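Serkau Shared Workshop — Robot Build Group
Minutes of the meeting held 07/02/2023

Okay, I said I'd do the minutes this time, so you're getting them the way I talk. Most of the regulars made it, plus a couple of people from the woodworking side who came in for the coffee and stayed for the first half. We started late because we couldn't get the projector to find my laptop, and in the end I just turned the screen around.

Last minutes
Approved with one fix. I had us down as ordering the bearings from Akach, and it should have said Nerik. Akach is where we got the belts. Sorry!

Where the gripper is at
Long one, this. The hand-held gripper now opens and closes on its own servo without that grinding noise we had all spring. The fix was a new horn and a longer screw, which took one evening after we'd spent weeks arguing over gear ratios (I was one of the people arguing, so I can say that). The fingers meet nicely at the tips, but there's still play at the base when you push sideways. Two ideas came up: shim the mount, or reprint it with a tighter hole. We're going to shim it first and see how it feels. Reprinting means a whole night on the big printer and there's already a line for that.

Somebody asked if we should go to softer pads now. The group was split. My own feeling is that we should get the hard fingers right first, and I'd like it on record that I said so, in case I turn out to be wrong. We left it for next time.

Bench tasks
We agreed on the list of things we want to practice with the gripper before we even think about bolting it to the arm. Cables are on there, plugs are on there, and so is picking up a pen, which is a lot meaner than it sounds. The plan is to do each task by hand with the gripper until it feels boring, write down what went wrong, and only then move on. Plugs got the most talk. Everyone has a favorite way of lining one up and none of us agree. I've started a sheet for notes and it's clipped to the side of the parts cabinet. Please use it, and please write so other people can read it.

We also talked about keeping the work table clear. If you leave your project on it, it'll go on the shelf by the door, and I won't feel bad.

The arm
Bakilana (yes, we're keeping the name, we voted, it's done) has its shoulder joint back together. The elbow still droops when the power goes off, so until there's a brake or a spring on it, please hold the forearm up with one hand before you flip the switch. One of us got a pinched thumb out of this and it wasn't fun. I'll put a note on the switch. The wiring down the upper arm needs sleeving too, and we have enough sleeving in the blue bin if people stop borrowing it for bikes.

Money
Quick one. The build fund stands at 2253 dollars after the bearings. We okayed buying two spare servos, same model as the one in the gripper. There was some back and forth about a nicer power supply — I want one, I admit it — but we decided to hold off until the arm is moving under its own steam. The open house in November usually brings in a bit, so we'll look at it again after that.

Odds and ends
The small vise is back and it has been cleaned, thank you to whoever did that.
The label maker is out of tape.
Please don't use the good side cutters on steel wire. They have a notch in them now.
We want a short demo for the open house. Ideas on the whiteboard, please, and keep them under five minutes.

To do before next time
Shim the gripper mount and check the play again.
Order the two servos.
Put a warning note on the arm switch (me).
Sleeve the upper arm wiring.
Get label tape (also me, I guess).

We wrapped up there and some of us stayed on at the bench for a while. Next meeting is same place, same time next month. Bring snacks, we ran out.
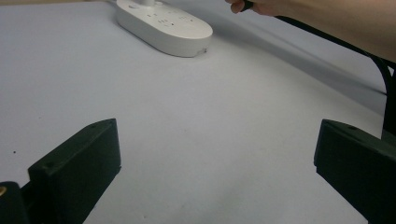
Power strip, black cable and the gripper fingers at the white table.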